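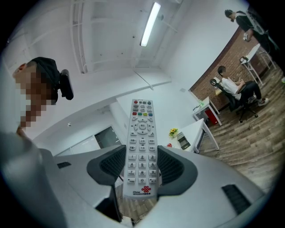

I said I would write something about the manipulation class once we got past the lectures, and we got past them in May, so this is it.

The course is called Dredeck, after the lab that started it, and it runs in the evenings at Groltside. There are 11 of us. Most have a day job or another degree going. The first half was kinematics and a lot of reading. The second half is one long project: each group picks a household task, collects its own demonstrations with the hand-held grippers, trains a policy, and then runs it on the arm at the end of term. You are graded on the write-up and on a live run, and the live run counts for less than you would think.

Our group picked packing. You take small items and put them in the box they belong in. It sounded easy next to the group doing towels. We picked it mostly for that reason.

The task sheet took us two evenings. You have to write down where each object starts, which hand does what, and what counts as finished. We argued for a long time over "finished." I wanted it to mean the item is in its tray. The others wanted the lid closed too. We went with the lid, and I have regretted it since, as closing a lid with two grippers is most of the work.
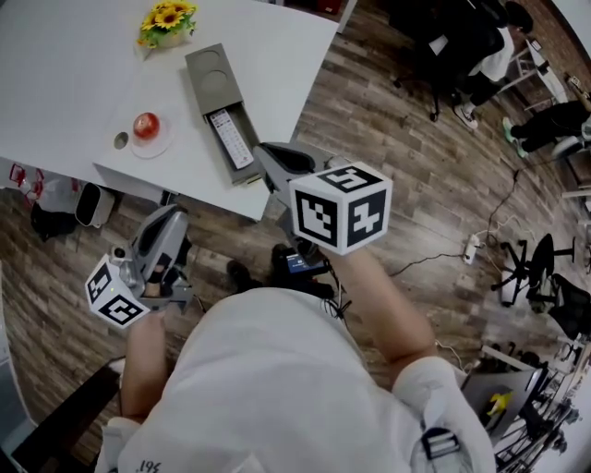

Each demonstration has a time limit of 56 seconds. In the first session we went over it on nearly every try. Part of that was nerves and part was that we kept regripping. When you regrip, the recording keeps all of it, and the policy will learn to hesitate the same way you did. The instructor's advice was to move at one steady speed and throw away anything you would be embarrassed to watch.

We threw away a lot. The plan called for 25 good ones per object before we trained anything, and after the first evening we had 23 for one object and hardly any for the rest. The tracking also dropped out when we turned our wrists too far. You don't find out until you check the files, so now we check after every few takes. I should have been doing that from the start.

The other thing that slowed us down was changing roles. Whoever holds the grippers gets tired in the forearms before they notice it, and the takes get sloppy. We switch more often now, and whoever is resting keeps the log. 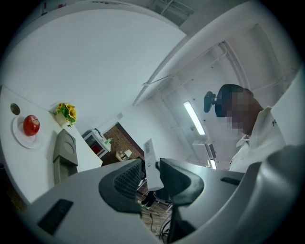

Boxes are their own problem. A flat item can be pinched almost anywhere and it will come along, but a tall one wants to swing if you take it too high. I do better if I bring it up between the fingers standing straight, like the white one, and only tilt it once I'm over the spot where it goes. We also had a disagreement about what else should be out during takes. I was for clearing everything away. The others were for leaving things like the apple on its plate and the sunflowers where they were, so the policy sees a table with ordinary stuff on it. They won that one and I think they were right.

The training runs go on a shared machine called Umali, and there is a queue. Our first job went in at 11 at night and failed on a bad path name, which cost us our place. The second one is still running as I type this. The loss curve looks fine, but so did the one from the Mestley group, and their arm went to the wrong side of the table every time.

Next session is more lids. I want to try keeping the left hand still on the base of the box and only moving the right. If that works I'll redo the task sheet and post it.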